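# Planning the gripper budget

Feb 10, 2025

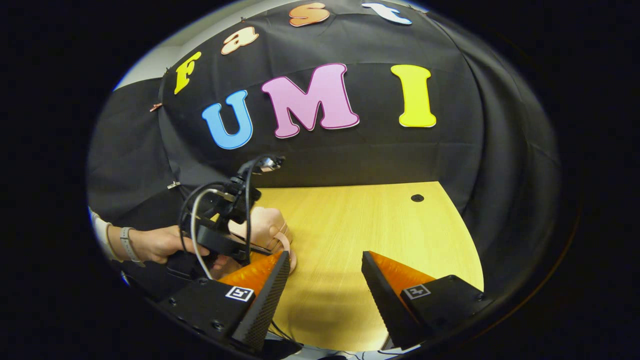

Should we buy a robot arm this year, or spend the money on hand-held grippers first?

Grippers first. An arm would take the whole budget and leave nothing for parts, and we still don't have enough recorded work to make it useful.

I've been going back and forth on this with Hajar since July. She wanted the arm. Her argument was that prices at Clodgate only go up, and she's right about that, but the arm also needs a proper bench, a controller licence and someone to look after it. Erhan priced the bench alone and we stopped talking about the arm for a while.

So this is the list as it stands:

- a second pair of hand-held grippers, so two people can record at once
- spare soft finger pads, 32 of them
- longer cables and better clips to hold them
- storage drives, 9 to start with
- a printed set of markers, laminated this time

The pads are $258 for the lot from Nasr, before shipping. The whole order comes to $904 if we skip the drives, which Essam thinks we can do until the next round. I don't agree. We filled the old ones faster than I planned for, and copying things off at night is a poor use of anyone's evening.

Cables are the line I got wrong last year. I bought the cheap ones, all the same length, and they were too short for anyone working on the far side of a desk. Lotix sells them by the metre and will put the connectors on for a small fee. I'd pay it.

I've also left some room for freight. Grindel quoted me one price and invoiced another, and I had to go back and ask for the difference to be approved. If you're ordering from overseas, get the freight in writing with the colour and part codes on the same page.

Hala has the spreadsheet now. The order goes in once she's checked the tax on the drives.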